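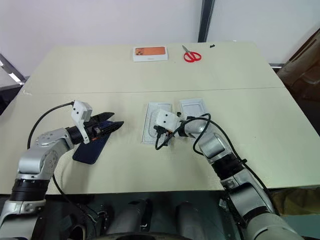
Scissors, a phone box and two white trays on one of the tables.

So I finally made it to the open day at the Wultus packaging works, out past Nistero, after missing it back in April with a cold. Wed 18 June, doors at ten, and I got there early enough to grab parking right by the gate (a small miracle, the lot is tiny!).

If you've never thought much about the plastic tray your gadgets come nestled in, well, neither had I until a couple of years ago, when I started saving them for sorting seeds and beads and whatever else. Now I have a closet full and a family that rolls its eyes at me. A whole day of trays and cartons sounded like heaven.

They sent us through in groups, and mine started in the forming hall. A sheet of plastic gets heated until it goes floppy, then it's sucked down over a mold and trimmed. The whole thing takes seconds and makes a sort of burp. The kids in our group loved the burp. Our guide told us the line we were watching can turn out 500 trays an hour on a good day, and that the shop has kept 667 molds on its shelves, going all the way back to the first one, for a chocolate box. I asked to see that one and got a very polite no.

Next came the carton side, and this was my favorite part. Flat printed board goes in at one end and gets cut and creased, and then you fold one up yourself at a long bench. Mine came out crooked. There's a trick with the tuck flap where you push the corners in first, and I've been doing it wrong my entire life.

The drop tests were fun too, although we waited almost 74 minutes for our turn, standing in a hallway with no chairs. Bring water! They let a packed carton fall onto a steel plate from shoulder height, then open it up and check the corners of whatever's inside. Ours was full of drinking glasses from a brand called Halim, and every one of them came out whole, to loud applause.

Lunch was a cheese roll and coffee for 2 dollars from the Endik bakery van, and the coffee was better than it had any right to be. The gift table was mostly pencils and a paper ruler, but I did get a bag of offcuts for the bead collection.

Parking is free, the tour is flat all the way through, and closed shoes are a must (they turned away a man in sandals right in front of me). Sign up early for the drop tests if you go next year.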